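Seating a Small Hall for Chamber Music
11/17/20
By Rigoberto Londoño

The Givach Singers gave their last full concert in our hall in September of last year, and I have had the seating plan on my desk ever since. With the room dark this season there is time to write down how it was done. Two other groups have asked me for the plan, and a plan without notes is not much use.

The hall is a plain rectangle with a low stage at one short end. The floor is maple over sleepers. The ceiling is flat plaster, with a shallow cove along both long walls. It was built for meetings, and speech carries well in it up to the twelfth row. Singing carries further but gets muddy at the low end, mostly in the back corners.

The old layout

For years the chairs went out in straight rows with one center aisle. This is the layout on the fire permit, and it is quick to set. It has two faults for music. The center aisle takes up the best listening positions in the room, and it gives the sound a bare strip of hard floor running from the stage to the back doors. Asabe Osagie, who conducted the Singers then, could hear her own consonants come back to her off those doors. She put up with it for three seasons.

The second fault is sight lines. The stage is low, and in straight rows each head sits directly behind another. From row five back, a seated cellist is a bow tip and some hair.

What we changed

We closed the center aisle and opened two side aisles, each one set in from the wall by two chairs. The rows were then offset by half a chair, so that each seat looks between the two in front of it. The front four rows curve slightly. I tried curving all of them and lost too much width at the back, where the code officer wants a clear path to both doors.

Two aisles cost us 15 seats against the old plan. We got some of them back by using the space under the balcony stairs, which had been used for stacking chairs. I do not recommend those seats for string quartets. For choir they are fine.

The back doors got a pair of wool serge drapes on a traveler track. These are drawn after the audience is in and opened again before the last number ends. An usher has to be told to do this, every time, or it does not happen. The drapes and track came to 2,000 dollars installed, half of it from the ticket reserve and the rest from the Henriques bequest, which is restricted to fixed improvements. A drape on a screwed track counts as fixed. I have the letter. 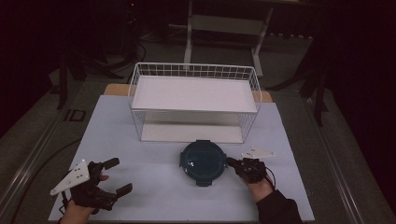
Marking the floor

The offset rows are slow to set by eye. Lenuța Crăciun worked out a system of marks that holds up well. Each row has a small brass tack at its left end and another at its right, set flush in the joint between boards. A cord is stretched between the two tacks, and the front legs of the chairs go to the cord. Odd rows start with the chair's left leg on the tack. Even rows start half a chair in. For the curved rows there are five tacks in place of two, and the cord is run around them.

Before the tacks we used cloth tape, and it lifted with every mopping. Chalk was worse. Painter's tape is good for one weekend and should be pulled the same night.

With the cord, four people can set the full room in 28 minutes. The straight rows used to take less, but they also had to be fixed after the audience sat down and pushed them around. The chairs are ganged now with plain steel clips, two to a row end, so they stay where they are put. Clips go on last. If you clip as you go, any error at the left end gets carried across the whole row.

Where the players sit

We also moved the performers. For a quartet or trio, the group used to sit at the center of the stage with the back wall some distance behind them. It works better with the group one step forward of center and a hard reflector behind. Ours are three plywood panels on feet, angled in slightly at the sides. Nana Opoku tested them with her piano trio, playing the same slow movement with the panels in and out, while I walked the room. With the panels in, the cello was clear to the last row. Without them it was clear to the eighth.

The piano lid is a separate argument. On full stick it covers a violin in this room at any marking above mezzo-forte. On short stick it sounds boxed in. We have ended up with a wooden prop cut between the two, and pianists who object to it are free to play more quietly.

For choir the panels come out, as there is no space for them behind the risers. The risers go as far back as they will go. Florêncio Seixas has suggested hanging the panels from the pipe over the stage so that they would work for both. The pipe is rated for lights and I have not been able to find out what else it will bear. The original drawings were by a firm called Clirngate, and the one sheet I would need is missing from the set.

Things still wrong

The heating fan cuts in at a pitch just under B flat. We turn it off ten minutes before the start and back on at intermission. In January this is noticed.

Row nine has a dead spot at its center, two chairs wide. I have no explanation for it. It was there in the old plan too, under the aisle, so nobody had ever sat in it.

The stage lights buzz on dimmer settings below half. Batau, the touring wind quintet, asked for low light and got it with the buzz included. Running fewer lamps at full is the fix for now.

I can send the plan as a scan to any group that wants it. It is drawn at a quarter inch to the foot, with the tack positions measured from the stage edge. Note that row 1 on the drawing is the second row in the room. The front row was added later and is marked A. Seat 61 is shown on the drawing but was removed for the radiator.

Contact | © 2020 Rigoberto Londoño | Back to top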